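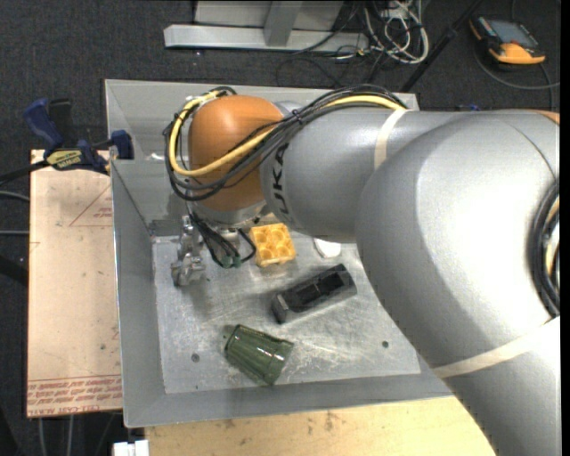

pannier_and_flask
Section moderator, Marathon and Gravel

Nernance 100: the new Ilach loop, for or against?

Evening all. I've had a good few private messages about the new course for the Nernance 100, and I'd rather we had it out in the open where everybody can join in, so I've pulled the stray posts out of the tyre thread and started this one.

For anyone who hasn't looked at the event page yet, the distance stays at 100 km and the start is still in the showground at Jumell, but the route no longer turns back at the reservoir. It carries on up the forest road, goes right over the top of Ilach, and drops down the old quarry side before joining the usual way home. The climbing goes up from 2,251 metres to 3,264 metres. The time limit hasn't changed, at least on the version I'm looking at tonight.

I've ridden most of it in bits over the winter, never all in one go, and I've gone back and forth on it. The top of Ilach is a lovely place to be on a bike. You come out of the trees and there's the whole valley laid out and usually a skylark or two going mad overhead. But I have also pushed my bike up the last part of that forest road on fresh legs with a cheese sandwich inside me, and I do wonder how it will feel after five hours.

So, what do we think? Please keep it friendly.

mudguard_mick
Member

I'm for it! I've done this ride every year since I moved out here and much as I love it, the reservoir turn always felt like going to a party and leaving before the food came out. You're right there at the foot of the best hill in the county and the arrows send you home.

Yes it's hard. It's a marathon, it ought to be a bit hard. And the quarry descent is the most fun you can have round here without a lift pass — fast at the top, then those big sweeping bends with the loose stuff on the outside, then the little stream at the bottom where everybody gets a wet foot. I've been telling people about that descent for years and now they can all come and ride it with a sandwich stop at the end.

slowest_of_the_slow
Member

I'm sorry to be the first moaner, but I'm against, or at any rate against it with the same time limit.

I was very nearly last in the Nernance last year and I had a wonderful day. I chatted to the marshals, I ate an awful lot of flapjack, I got back to Jumell with a little time in hand and they were still clapping people in, and I won't pretend I didn't have a bit of a cry. I'm not fast and I'm not going to be. If you put another thousand metres of climbing in and leave the clock as it is then I can't finish, and no amount of training between now and then will change that with my job and my knees. There are quite a lot of us at that end of the field, and we pay the same entry fee as everybody else.

I'd be perfectly happy with a choice on the day. Reservoir turn for those who want it, Ilach for those who'd like to go and look at the skylarks.

granny_ring
Member

What slowest said. A split at the reservoir seems so obvious to me that I assumed I'd missed it on the page, and I went back and read the whole thing again with my glasses on. It isn't there.

The Benítez does it that way and always has. You get to the barn, you have your soup, and you go left or right depending on how you're feeling, and nobody looks down their nose at you. I've gone right both times, and I still got the mug.

two_bottles
Member

I'll disagree with granny_ring a little, with much affection, having shared that soup.

The Benítez split works because both ways round come back through the same barn, so it's one feed station and one set of marshals. At the reservoir there's nothing for it but to staff both roads all afternoon. I've marshalled the Nernance more often than I've ridden it now, and finding enough people to stand at gates is the thing that nearly sinks it every time. Last year I did the cattle grid on my own from breakfast until the sweep rider came through at teatime, with one flask and a radio that only worked if I stood on the wall.

If the organisers have gone for one long route, I'd guess that's the reason. I don't say it's the right choice but I can see how they got there.

mudguard_mick
Member

Fair point about the gates. I'd happily give up my place and stand at one if it meant slowest could ride. I mean that. Put me by the stream, though, I want to see the wet feet.

hardtail_forever
Member

Going to be a bit blunt here, hope that's all right. An event can't be all things to all riders. There are any number of gentler days out on the calendar, the spring one from Jumell for a start, and hardly anything round here for those of us who'd like a proper long day in the hills without driving half the night to get to it. Entries have been dropping off. If the Ilach climb gives it a bit of a name, good, and then perhaps it's still running in ten years.

I do think the time limit should move. An hour would do it. Start everybody earlier and it's solved, the showground gates are open from six anyway for the stallholders.

slowest_of_the_slow
Member

I don't mind blunt. I do mind being pointed at the spring one, mind you, I've done the spring one, it goes round a golf course!

An hour would help. I've been sat here with the back of an envelope and on last year's pace I'd still be coming down the quarry side when they shut the line, but it would be near enough that I might give it a try. Two hours and I'd enter tonight.

chainlink_and_crumbs
Member

Can I bring up the quarry descent itself? All the talk so far has been about going up.

I rode it on Friday after work. The top third is fine. The middle has been badly washed out over the winter and there's a rut on the second bend deep enough to swallow a front wheel, running right across the line you'd naturally take. It was dry and light and I was on my own, and I still had a bit of a moment. Now send a tired rider into that with somebody close behind. I'm not being precious about it, I love that track as much as Mick does, but I'd like to know whether anybody is going to get in there with a spade before the day, or tape off the outside.

Also the gate at the bottom was chained. You can lift a bike over it, but it's a high one, and I'm not tall.

mudguard_mick
Member

Oh, that's a shame about the rut, it was all right in the autumn. I've got a spade and a mattock and most of my weekends free. If somebody can find out whether we're allowed to touch it, I'll start a list for a dig day and I'll bring the stove.

two_bottles
Member

Please do ask first. It's on estate ground below the old winding house, and they were very good about letting us through in the first place. The chained gate will be lambing. It's normally open again by May.

gravel_or_nothing
New member

Hello, first post, I hope I'm in the right place. I've entered this as my first ever long event and only now realise the route has changed, as I signed up from a link a friend sent me. I've got a gravel bike with 40 mm tyres. Is it mad to take that down the quarry? Should I see if I can get my money back? I was looking forward to it very much and would rather not.

granny_ring
Member

Welcome! You're very much in the right place, and it isn't mad. I've been down there on something similar, though I'll confess I walked the second bend and I'd do so again. Get off whenever you fancy getting off. Lower your pressures a touch before the start, and if you can find the smallest gears your bike will take, get them fitted. You'll be far more glad of those on the way up than of anything else you could buy.

Don't ask for your money back yet. See what happens with the time limit.

hardtail_forever
Member

Agree with granny_ring on gears. I'd go wider than 40 if your frame has room, but it won't ruin your day if it hasn't. Come and say hello at the start, a few of us park by the cattle sheds.

pannier_and_flask
Section moderator, Marathon and Gravel

Well, this has been a much better-tempered thread than I feared, thank you. I rang the entries number at lunchtime and had a nice long talk, and have three things to pass on.

First, the time limit is being looked at. They'd copied it across from last year's page and hadn't meant anything by it. I put forward both one hour and two and was told it depends on how late they can keep the showground, and they'll ask.

Second, there's no plan for a split at the reservoir and two_bottles was quite right about the reason. However, if 100 people enter who say they'd prefer the shorter way, they would think again, and if a few of us came forward for gates they'd think again a good deal quicker. I've put my own name down for a gate in the morning, before my start, if that can be made to work.

Third, they didn't know about the rut. Mick, they'd like you to send them a message before you go anywhere near it with a mattock. chainlink_and_crumbs, if you noted where on the bend it is, could you send that along as well?

I still haven't quite made up my own mind. I'm off up there again at the weekend if the wind drops, starting from the reservoir car park at half past nine, and going no faster than the slowest person who turns up.

slowest_of_the_slow
Member

That'll be me then. I'll bring flapjack.

chainlink_and_crumbs
Member

Sent it over just now, with a little sketch map. Is half past nine definite? My bus gets into Jumell at nine and it's a fair old pedal up to the reservoir from there.

pannier_and_flask
Section moderator, Marathon and Gravel

Let's call it ten, then.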